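Cuaderno del taller, 30 de septiembre de 2019

Sigo con la celda simulada de Grovar, la mesa que estamos copiando en el ordenador antes de cortar una sola tabla de la de verdad. Me había prometido dejarlo a la hora de cenar y, claro, no lo dejé.

Lo primero fue la muñeca. En el modelo viejo giraba al revés que la del brazo del taller (culpa mía, un signo cambiado en el fichero de articulaciones que llevaba ahí desde el verano), y ya está corregido y guardado en la carpeta Movgate. Ah-rin Seo, gracias por insistir en que mirase los signos antes de tocar las ganancias, ¡me habrías ahorrado dos tardes si te hago caso a la primera!

Después me puse con la bandeja verde y las bolas amarillas. Bajé la velocidad de aproximación a 54 milímetros por segundo y así me quedo mucho más tranquilo – el brazo entra despacio y da tiempo a parar si algo va torcido. La cámara de la pinza la he dejado mirando hacia los dedos, que para centrar la bola es comodísimo, aunque los dedos tan negros se comen bastante la vista de la bandeja. 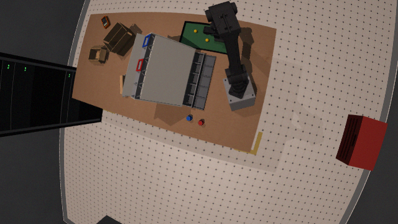
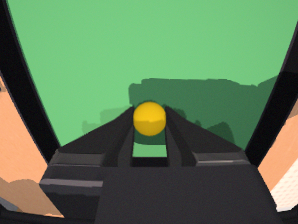
Lo que me sigue preocupando es el rozamiento. Le he puesto a las bolas el valor que venía por defecto en Nonel y no me lo creo del todo, así que en octubre quiero pesar una de las nuestras y hacerla rodar por una rampa, con paciencia y una libreta al lado. También falta decidir la altura de reposo del brazo, que ahora mismo está a ojo.

Si alguien abre el proyecto antes que yo, por favor, que no toque la posición de la base, que me costó lo suyo cuadrarla con los taladros. Los bloques rojo y azul los dejo para otro día.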